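Search posts Search Top Latest People

Matvii Harasym
July 2021

1/ Right, been asked three times this month what our rules are for the two-arm benches at Drivatham. Quick thread, typing between jobs so bear with.

2/ Most of it came out of the Mutden write-up. 26 pages. Seventeen of them are about who signs what. I'm giving you the bits people really use.

3/ Rule one. Grid on the bench before anything else. Tape on paper is fine, doesn't have to be pretty. Every bin gets a square and the square goes on the job sheet. "Bin near the middle" is not a position.

4/ Rule two. One kind of part per bin. Buttons with buttons, capacitors with capacitors. Mixed bins get tipped out and sorted, no arguing.

5/ Rule three. Foam in the bottom of the bin. Parts slide about on bare plastic and then you're chasing them.

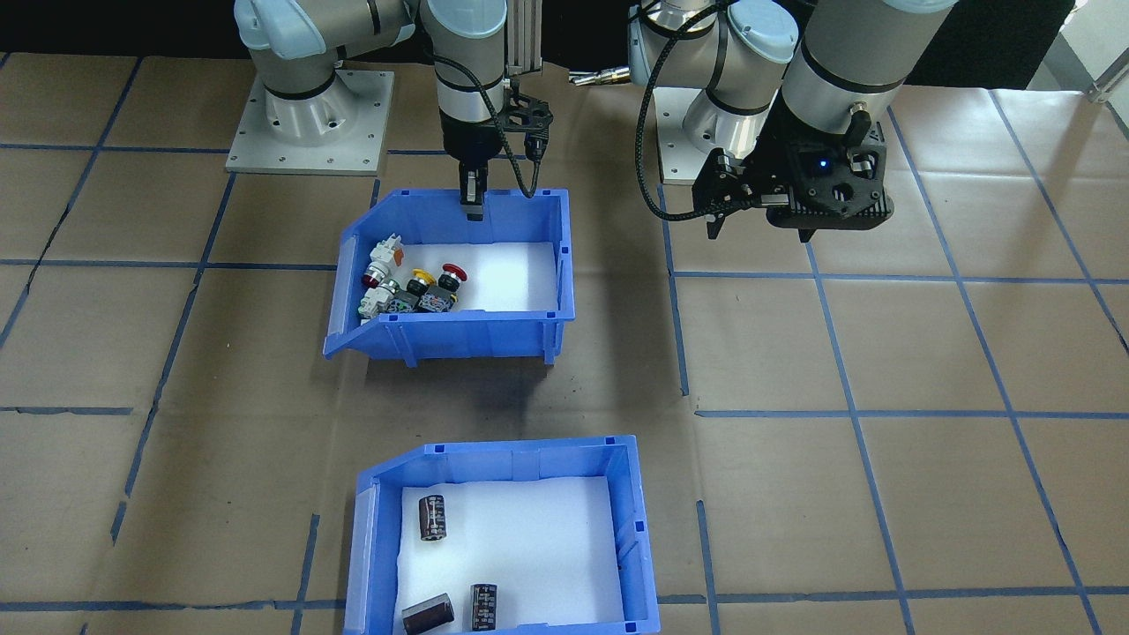 Two arms, taped grid, push-buttons in one bin and capacitors in the other.

6/ Rule four, the one folk moan about. Only one arm over a bin at a time. The other one waits outside that square. Yes it's slower. We logged 161 runs at Tkachuk doing it this way and I'd do it again.

7/ Cables. Look at the loop at the wrist before you start, then turn the wrist by hand as far as the job needs. If it snags, re-route it. Don't tape it tighter, please, I have seen what that does

8/ A loose emergency stop button in a bin is a PART. The one that stops the arms is wired in and within reach of whoever is running teh bench. Test it at the start of every shift. Write it down.

9/ Speed. First pass of any new job at 260 mm a second or under. No exceptions for demos. Specially not for demos.

10/ Tape lifts. Check the corners weekly, redo what's peeling. If you move a line, the job sheet changes the same day.

11/ Updated sheet goes round in August once Fastville have sent thier comments. Shout if you want a copy

Comments

benchgoblin: does the one arm rule count for handovers?

Matvii Harasym: handovers get thier own square, no bin in it. should have put that in, ta

K. from Fastville: comments are coming, promise

oldsolder: what foam do you use? ours sheds bits everywhere

Contact | © Matvii Harasym | Back to top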